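Crumple before you pack

Most packing guides still tell you to lay paper flat between items. I think this is poor advice. A flat sheet has almost no thickness and gives way under the first knock. The same sheet, bunched into ridges, holds air and pushes back.

At Nasent we send out 500 parcels in October, and we fill the gaps with plain white paper. Matěj Brabec prefers to roll the whole sheet into a ball. I disagree - a tight ball goes hard and leaves voids at the corners of the carton.

My order of work:

1. Hold one corner in an open palm and pinch the opposite side into creases. Start at a corner and work inward.
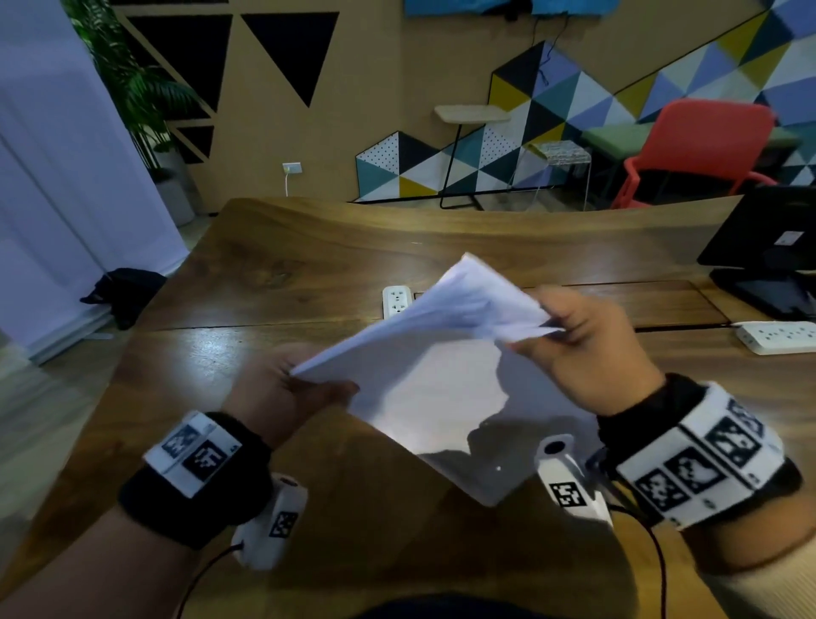 2. Stop while the sheet still springs. Past that point you are making a lump.

3. Fill the base of the carton first, then the sides. A 12 litre carton needs more than you'd expect.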